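Galtitent (two-arm sorting kit)

The Galtitent is a bench-top kit with two robot arms, sold by Saltville for small repair shops and phone recyclers. I've been keeping this entry going since April, so forgive me if I ramble a bit – I rather like the thing!

Both arms bolt to one rail and each carries its own small camera at the wrist, so you get a close view of whatever the fingers are up to. The basic kit weighs 58 kg and you'll want a friend to help with the lifting. 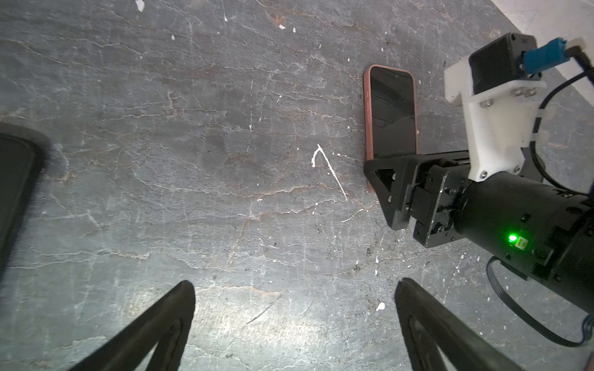

Wrist view of a phone in a pink case, with the other arm's finger close by.

Name and versions

The first version was called the Ugwu (I still slip and call it that), and the change came with model 202. It mostly brought new software, plus a setup guide you can follow without swearing.
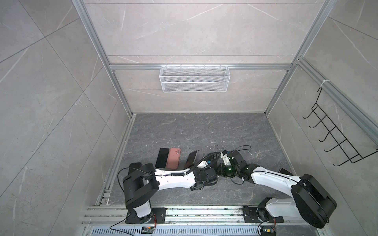
The two grippers close together over the floor of the booth.

You can buy the arms alone or with a tiled booth on an aluminium frame, and I'd go for the booth if you can stretch to it. Basket and hooks are extras.

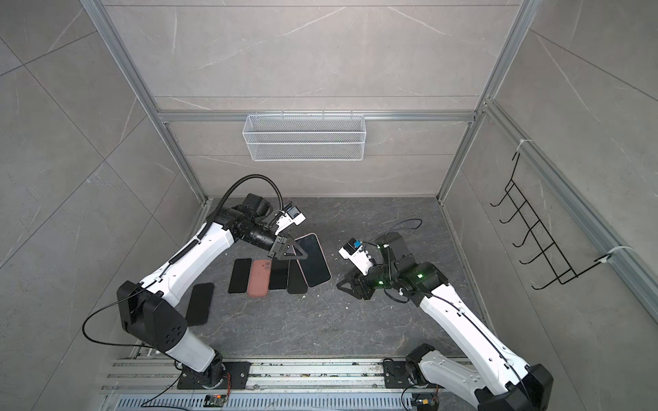
Handling phones

Phones are the job most buyers have in mind, and they're awkward little slabs, all slippery glass and rounded corners. The two-finger grippers take them by the edge, one at a time, and Saltville quotes 80 phones an hour (my own tests were slower, but I do fuss over the settings).

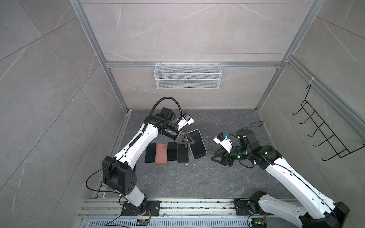
Carol Mellor reckons the speed matters far less than the spare fingers, which she'd like to see included in the box. Saltville sells them separately through its Indstead shop, and the warranty covers 600 hours of use.

Last updated 4 Jan 2026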